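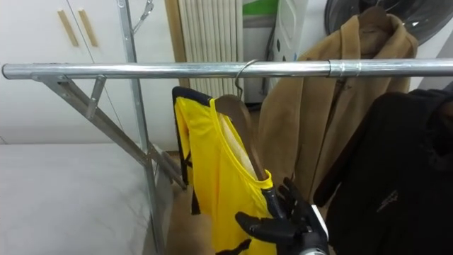
Should heavy coats and light tops share one rail on an open garment rack?

Posted by Sultness in Bedroom & Closet

I have a freestanding metal rack in the bedroom, the kind where the top bar is made of two lengths with a joint sleeve. It holds my coats, a couple of jackets and all my summer tops. Since I moved the winter things onto it the bar dips a little at the joint, and the sleeveless tops keep sliding toward the low spot and getting squashed between the coats. I also have a wardrobe, but it is for bedding and my partner's things, so I don't want to give up the rack. Is it fine to keep everything on one rail if I arrange it better, or do the coats have to go somewhere else? And what do people do about sleeveless tops slipping off the hangers? The rack is 138 cm wide, if that matters.

Kjell Halvorsen

One rail will do for both if the coats hang out at the ends, close to the uprights, and the light things hang in the middle. The joint is the weak point on that type of rack. Most of the weight should be near the legs, where it goes straight down to the floor.

Take everything off first and look at the joint with the bar empty. If there is a screw or a push button in it, tighten the screw or make sure the button has popped all the way out. On mine the button was only halfway through the hole and the bar had been sitting crooked for months. If the bar still dips with nothing on it, it is bent, and moving coats won't fix it. You can sometimes turn the bar so the bend faces up, but I would get a new bar.

Then put things back in this order. Longest coat at one end, next longest at the other end, jackets inside those, then shirts, then sleeveless tops in the middle. Leave enough room to get your hand between the coats. If you can't, there are too many on it.

For the hangers, use curved wooden ones for anything with shoulders. Thin hangers are fine for shirts. For sleeveless tops you want either a hanger with notches or something on the ends to stop the slipping. I wrap a rubber band around each end a couple of times. A strip of felt glued on looks better and lasts longer. Armholes that are cut wide will slip off a smooth wooden hanger no matter what you do, so fold those.

Button the top button on coats before you hang them. The collar keeps its shape and the front doesn't swing out and catch on the next thing.

Bezerra

Agree with the above about the ends. I want to add something about how you do the changeover, because that's where I used to make a mess of it.

I do mine on a Saturday morning, after the bed is stripped and the clean fitted sheet is on but before the duvet goes back. That gives you a big flat clean surface right beside the rack. Everything comes off the rail and gets laid on the bed in piles, heavy stuff toward the foot and light stuff toward the pillow. Leave the hangers in.

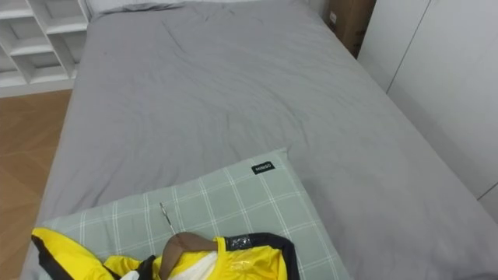
Go through the piles one at a time and check pockets, loose buttons and collars. Anything you haven't worn since the last changeover goes in a cardboard box and the box goes in the hall, not back in the bedroom, or it will sit there until spring. Knitwear doesn't go back on the rail at all. It stretches at the shoulders. Fold it and put it on an open shelf, or in a drawer if you have moths.

I had 42 hangers on my rack the first time I counted. It holds maybe half that comfortably. The extra hangers were a big part of why nothing would slide.

One more thing, check the feet. If the rack is on a wood floor and one leg is on the edge of a rug, the whole frame leans and everything slides to that side. I thought my bar was bent for a whole winter and it was the rug.

Kerkerent

Just buy a stronger one. I had a Zarico and it was fine for 2 years with all my work jackets on it, never moved anything around. Paid 200 for it with the shelf.

Sultness

Thanks all. The screw in the joint was loose, so I tightened that and moved the coats out to the ends. It still dips slightly but the tops stay where I put them. Rubber bands work on everything except one top with very wide armholes, and I've folded that one. Bezerra, I have no rug in there but one of the feet was unscrewed further than the others, so I fixed that too.

Bezerra

Good. Check the screw again in December when the heavy coats have been on it a while. Mine works loose.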